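Most advice on folding laundry starts with a table or a counter. I think the bed is the better place, and I have thought so since I moved into a 400-square-foot apartment in Plesdale and had no table big enough for a sweatshirt.

## Room for the sleeves

A long-sleeved top needs space. On a small surface the sleeves hang over the side and pull the body crooked. On a bed you can lay the whole thing out, collar toward the pillows, and bring one sleeve across the chest before the other. A raised collar can stand up by itself while you do this. I leave mine alone until the end.

My neighbor Ratree Onsri says a soft surface makes soft folds. She has a point with dress shirts, and I do mine on the ironing board. Knit tops with ribbed cuffs don't care. 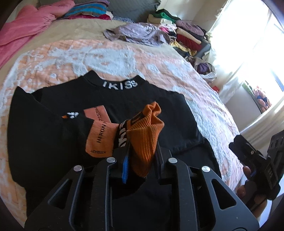
A black top with an orange cuff, and a black sock. 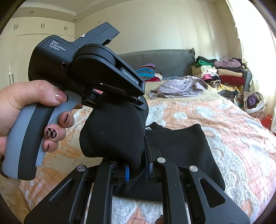

## Socks belong in the same session

People leave the socks in the basket for later, and later can mean January. Black ones are the worst, as they all look alike until you hold two side by side. A light blanket helps with that. Dark socks show up on it right away, and so does lint.

I don't roll socks into balls. It stretches the tops. I lay one on the other and fold them in half.

The last argument for the bed is the simplest. You can't go to sleep until the clothes are put away.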